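# Findville container deposits: your questions, our honest doubts

The refund scheme has been running in town long enough for people to start asking why the jar isn't filling up. We had the same question. 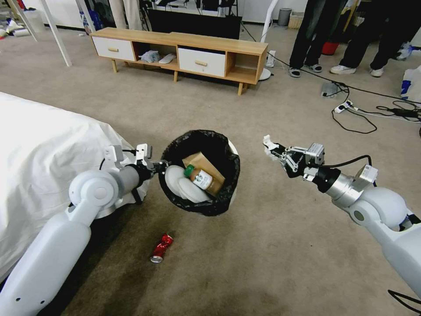
FINDVILLE, February

**Is it worth my time?**

Depends what you think your time costs. At ten cents a container, 231 containers gets you $23.10. For a household that drinks a couple of cans on the weekend, that could be months of storing sticky things in the garage. Clubs and schools do better out of it, as they collect in bulk and somebody is going past the depot anyway.

**What can I bring in?**

Most drink cans and most plastic drink bottles, plus glass beer bottles and small cartons. Look for the refund mark on the label or stamped on the can. Wine bottles are out for now. Cardboard boxes have never been in, no matter what your neighbour got away with, and they go in the yellow-lid bin at home.

**Can I crush my cans first?**

Please don't, at least if you use the machine. It has to read the barcode, and a can that's been stomped on usually gets spat back out. The counter staff will take a squashed one if they can still make out the mark. The Valura brochure says the machine "accepts containers in everyday condition". We tried it with containers in everyday condition and ended up at the counter.

**Lids on or off?**

Ask three people and you'll get three answers. The depot's own sign says off. Darlene Fraser, who runs the counter, told us on is fine so long as the bottle is empty. We go with Darlene.

**Do I need the Esov app?**

No. You can get a paper voucher or have the money paid to a bank card at the counter. The app wants your phone number, your birthday and your location, which seems like a lot to hand over for a bag of empties. It does keep a running total, if you like that sort of thing.

**My total is lower than what I counted. Who's right?**

Possibly you. Jayson Aquino fed in 20 bottles one at a time and was credited for 19. He got his ten cents back after two phone calls. Keep the slip and raise it before you leave, while someone can still open the machine and look.

**What if I just put them in the kerbside bin?**

They still get sorted, and the refund goes to whoever holds the sorting contract, currently Lacson. You don't see any of it. Whether your rates come down as a result is a question we've put to council twice, and both times we were sent a link to the page you've probably already read.

**And if they end up in the ordinary rubbish?**

Then it's landfill. Anything tied up in a black bag with tissues and food scraps stays there, as no one at the transfer station is opening it up to rescue a bottle. A second small bin beside the first one fixes most of this. You don't need the $49 "home sorting station" they sell at the depot - a cardboard box does the job.

**Does it all really get recycled?**

We'd like to know too. The scheme publishes what it collects. What it publishes about where the plastic goes afterwards is a good deal thinner. Aluminium we're fairly relaxed about, because it's worth money. With plastic we'd wait for the paperwork.

**When is the depot open?**

From 9 am, with the last bag taken at 4:30 pm. The machine outside is meant to run all hours, but it stops when its bins are full, so try it early.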